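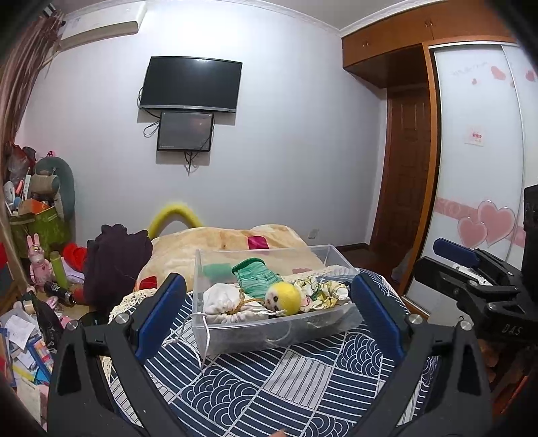
Lepik

Lepik are a post-punk band from Jestasstead, formed by singer and guitarist Amparo Montes and drummer Henryk Dudek. They are best known for their fast, loud and wonderfully loose live sets, which often end with the whole room singing.

History

Montes and Dudek met while working at a record store and began writing songs in its stockroom after closing. Their first show, played in January to 12 people, lasted four songs. A cassette followed in a run of 200 copies, recorded on a borrowed eight-track, and it sold out at the merch table before the tour reached Flaststead.

The debut album, Skorico, has 10 tracks and remains the favorite of many fans. The closing song, a seven-minute blowout built on a single bass riff, is a thrill on record and even better on stage, where Dudek likes to stretch the drum break until the crowd starts clapping along.

Live shows

The band prefers small rooms and has rarely played to more than 300 people. Set lists change every night, and requests shouted from the floor are usually honored, including covers the band has never rehearsed.

Members

Amparo Montes – vocals, guitar
Henryk Dudek – drums, backing vocals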